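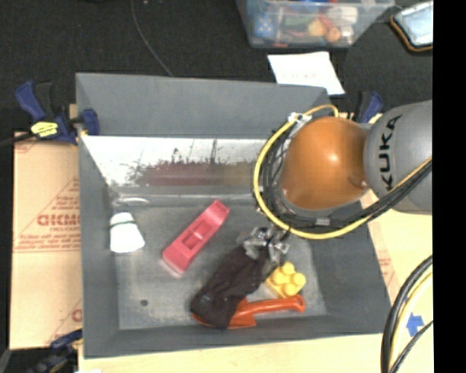
About us

Stetberg is a shared workshop for people who want to build robots with their own hands. We are not a company with an office and a sales team. We are a group of neighbors, hobby builders and two or three engineers who could not stop working after work, and we rent one long room behind the old Gounder printing house.

How it started

The first robot in our group was built on a kitchen table. It had a wooden arm, four small motors and a very loud power supply, and the family of the builder asked him kindly to find another place. In February of the next year we signed the contract for the room. It has 91 square meters, good daylight and a floor which can carry heavy machines. The heating came later.

What we do

Our main project has the name Flukier. The goal is easy to say and slow to reach: an arm should take mixed things out of a bin, one by one, without a person telling it where each thing lies. Hard things like a toy block are the friendly part. Cloth is much more difficult, as it folds differently every time and likes to lie over other things. For this reason we always mix cloth and plastic in the same bin.

We use a KUKA arm for this work. Everything around it we make or adapt ourselves - the cable routing, the mounting of the bin, the software for choosing the grasp. The bin is held with ordinary bar clamps, so that we can change its place in a few minutes. Many visitors expect something more elegant, but clamps are cheap and we trust them.

The second project, Isier, is smaller. It is a set of plans for a desk arm which a member can build at home with a drill, a hand saw and a printer for plastic parts. The plans are now in version 2. We improve them each time when somebody gets stuck, and the page with corrections is longer than we would like.

How we work

A test in Flukier has 100 picks. We write down every pick, also the bad ones, and the notebook stays open on the shelf for all members. When we change the gripper or the cables, we begin a new test from zero. It is a little boring, but before we had this rule we discussed for whole evenings which version was better.

Nobody works alone with the big arm. New members learn the emergency stop first, and after this the software.

Join us

You do not need a diploma. Some of us learned to solder here, and one member came only to repair a lamp. The room is open in the evening from six o'clock. Please ring the lower bell, the upper one is broken.

We also take donations of toys, fabric pieces and small household things for the bin. We have more than 500 already, but the arm knows them too well. Glass and anything with a sharp edge we cannot accept.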